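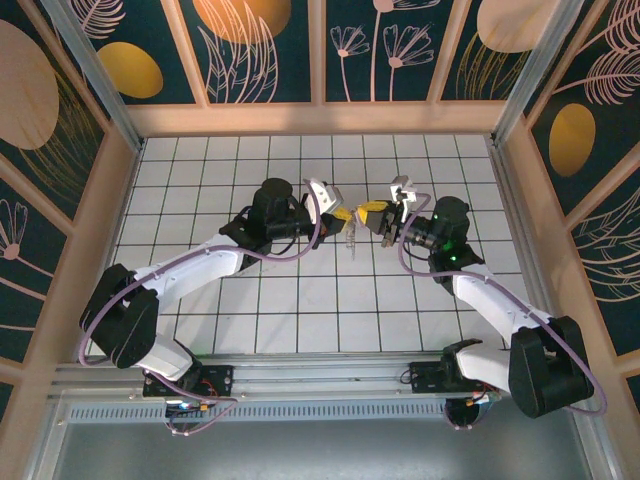 # Pomell Two-Arm Bench Cell

The Pomell is a bench-mounted cell with two arms on one shared rail. It is sold for small-part work: handing over, holding while the other side turns or inserts, sorting from a tray, and bench trials before a larger line is ordered. Radilik builds and ships it from Daltville.

Most buyers on this page are putting together a budget request, so the sections below follow the order in which the questions usually come up. Prices are quoted in writing only. The quote form asks for part weight, part size, shift pattern and delivery address.

## What the price covers

The base package includes:

- two arms, each on its own base mount
- the rail, cut and drilled
- one gripper per arm with a set of finger pads fitted
- one wrist camera per arm, with bracket
- control electronics and the wiring between arms and controller
- power supply and cord
- software license for the life of the cell
- one remote setup session

It doesn't include the bench, the enclosure, the work surface, a computer, or freight. Many customers build their own enclosure in wood and panel it with whatever they have. We have no objection to that. The walls should be rigid enough that they don't move when the bench is bumped, and there has to be a way to reach the electronics without taking a wall down.

## Sizing

The rail is 886 mm long. Allow extra bench on both ends for the shoulder housings and for cable loops, which swing outside the footprint of the bases when the arms fold back. Buyers often measure the rail, order a bench to match, and then have to order another bench.

Depth matters less. The arms work mainly over the area in front of the rail, and a part placed close to the center line can be reached by both grippers. Parts placed far to one side can be reached by that side's arm only. If your process needs a handover, plan for it to happen near the middle.

Leave overhead room as well. With the upper links raised, the wrists and the cables over them stand well above the bases. A shelf or a low light fixture over the bench will cause trouble. Send us a sketch with heights marked and we'll check it before you order.

## Work surface

Any flat, hard surface will do. Tile, steel and sealed board have all been used. Tile wipes clean easily and the grout lines give the operator a handy grid for putting trays back in the same place. On the other hand, small parts can catch at a grout line, so very thin parts are better presented on a mat or in a fixture.

Shiny surfaces can throw glare into the wrist cameras. Try your own lighting with a sample part before choosing a finish.

## Clear and transparent parts

We get a lot of questions from people handling clear vials, caps, lenses and molded inserts. The cell can handle them, but clear parts are the hardest for any camera to find and should be budgeted with extra setup time. Three things help: a plain background, side lighting, and finger pads in a color that stands out from both the part and the surface.

Don't assume a clear part will run at the same rate as an opaque one. Send us samples before you commit to a rate in your own paperwork. We return samples with a short written report and the settings used.

## Grippers and finger pads

Finger pads are a wear item. How fast they go depends on the part – sharp edges and gritty surfaces are the usual cause. Changing them takes a small hex driver and a few minutes, and the gripper needs to be homed again afterward.

Pads are sold in pairs, and each gripper takes one pair. Order at least 2 spare pairs per cell with the first purchase. They ship free with the cell and at the regular rate afterward.

Custom fingers can be made from your drawing or from ours. If you make your own, keep them light. Weight at the fingertip comes straight off the weight of part you can lift.

## Power, air and network

The standard cell needs no compressed air. It runs from a regular wall outlet. We recommend a separate circuit if there is a heater or compressor on the same wall.

A wired network connection is strongly preferred. The cameras can be run over wireless in a pinch, but we don't support that setup for production use.

## Cable care

Cables on a moving arm fail sooner than anything else on the cell if they're routed badly. Keep a generous loop at the shoulder and the wrist. Don't tie a loop down tight to make the bench look neat. Move each joint by hand through its full travel, with the power off, and watch where the cable goes.

Keep loose wiring away from the tiled or working area. Electronics mounted low, under the bases, should have a cover if liquids are used nearby. A cover kit is available and costs very little next to a replacement board.

## Planning the budget

A typical request has these lines:

| Item | When | Notes |
|---|---|---|
| Cell, base package | Year one | Fixed quote |
| Bench and enclosure | Year one | Buy local or build |
| Freight | Year one | Crated, liftgate available |
| Fixtures and trays | Year one | Often underestimated |
| Staff time for setup | Year one | Up to 4 weeks |
| Finger pads | Yearly | Depends on part |
| Cable set | Every second year | Sooner on long shifts |
| Service plan | Yearly | Optional |

The line most often left out is staff time. Someone in your shop has to learn the cell, teach the positions, and fix the trays when they turn out to be slightly off. If that person also runs another machine, put the longer figure in your plan.

Fixtures come next. Plan on making each one twice.

## Service plans

**Basic** covers phone and email help and software updates. **Full** adds a loaner arm shipped while yours is in repair. Both run for a year and can be added any time before the warranty ends. Repairs are done at Daltville or at the Talavera service shop, whichever is closer to you.

Arms are swapped as a unit. Keep the crate if you have room for it, as a replacement crate is charged at cost.

## Lead time and ordering

Cells are built to order. Orders placed in January tend to wait longer, when many buyers are starting a new budget year. Custom fingers add time at the end of the build and don't hold up delivery of the cell if you choose split shipping.

To order, send the quote number, a purchase order, and the name of the person who will receive the crate. Quotes can be extended once on request.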